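Best way to clean a glass table without streaks?
Posted in Home & Cleaning

I picked up a round glass table second-hand in Pitdale for $70 and can't get it clear. I've tried window spray and paper towel, then vinegar and water, and both leave a grey haze once the lights are on.

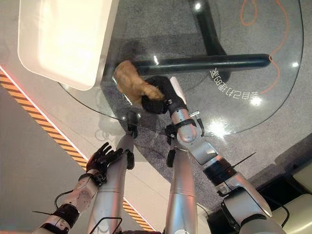 The haze is worse in the afternoon. I don't want to spend much more on it, as a new one is $159. Could it be the water? Ours is quite hard.

grusatska

Hard water would do it. Get distilled water from the supermarket and put one drop of dish soap in a spray bottle of it. Wash with one microfibre cloth, then dry with another. Don't put fabric softener in with the cloths when you launder them, it leaves a film that ends up on the glass.

Do the underside as well. Most people only wipe the top, and half the haze can be underneath.

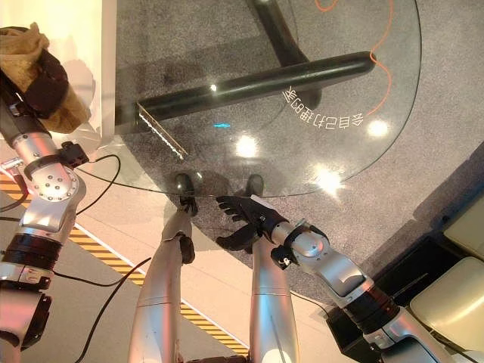

Pitdale, April

Adding to my answer after a private message: if there is any printing on the glass, keep razor blades and scouring pads off it. Soap and water is fine.

Steinar Lauritsen

Agree with the above. Also check the colour of your cloth when you finish. If it's still coming up grey, go again with fresh water.

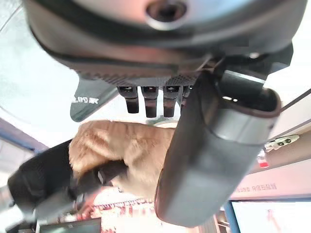

I gave up on paper towel years ago, too much lint.

sartori119

Metho works for me.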